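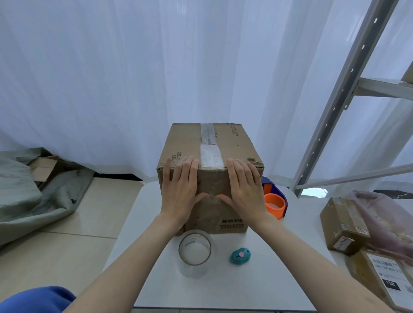

Progress report to the Aigner Fund
Flondanlow Local Archive: Parish and Household Papers
Report date: 2023-10-01
Prepared by Svenja Schnyder

1. Purpose of the grant

The Fund's award supports the listing, repair and storage of the household and parish papers held at Flondanlow. These include rent books, letters, school registers and the minute books of the former Mislow Water Company. The papers came to the archive over many years from different owners, and until the present grant most had no list of any kind. This report covers the period from May to the end of September.

2. Work completed

The first stage of listing is finished. A total of 200 bundles now have an entry in the catalogue, giving the title, the dates covered and a short note on condition. Entries for the rent books are fuller than those for the letters, as the rent books follow a regular layout and can be read quickly. The letters will need a second reading, and several of the hands are difficult.

Fabian Baumgartner has carried out repairs to 12 volumes. Most of this work concerned loose spines and torn first pages. Two of the water company minute books had been held together with metal pins, which had rusted through the paper; the pins have been removed and the pages placed in folders. One school register remains too fragile to open fully and has been set aside for advice.

The move of listed material to the upper store began in July. Each box is given a shelf number on arrival, and the number is entered in the catalogue on the same day. The reading room stayed open during the move, although requests for the Mislow papers were paused for two weeks.

3. Access and public use

The catalogue entries can now be searched in the reading room. Publication on the archive's website has been delayed. The supplier of the catalogue software, Serum, changed the format in which records are imported, and the entries must be adjusted before they can be loaded. We expect this to be settled before the next report.

A talk on the rent books was given in September, with 20 people attending. Questions centred on field names and on the families who held land along the lower road – both subjects which the present index does not serve well.

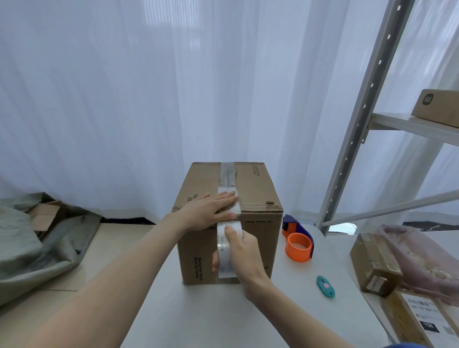

Marjorie Tunstall wrote after the talk that the rent books would be of far more use to her if tenants were indexed by farm as well as by surname, as the same three or four surnames occur in almost every year and a searcher soon loses track of which household is meant. She also asked whether the school registers could be searched in the same way.

We consider the first suggestion sound. Farm names appear in the left-hand column of the rent books from the second volume onwards and could be added at modest cost in staff time. The registers give no farm names, and the same treatment would not be possible there.

4. Difficulties

Damp was found on the north wall of the lower store in August. No listed papers were affected. Ferdinand Nägeli inspected the wall and advised that the gutter above it be replaced before winter. The cost falls outside the grant and will be met from the archive's building budget.

Staff hours were lower than planned in June, when Barnabás Farkas was on leave. The second reading of the letters will therefore start one month later than stated in the original plan.

5. Spending

Spending is within the agreed total. Costs for folders and repair paper were higher than forecast, while travel costs were lower. We ask the Fund's permission to move the unspent travel allowance to the materials heading.

6. Next period

Work will turn to the second reading of the letters, the farm index for the rent books and the loading of entries to the website. Advice will be sought on the fragile register. A full statement of accounts will be sent with the next report.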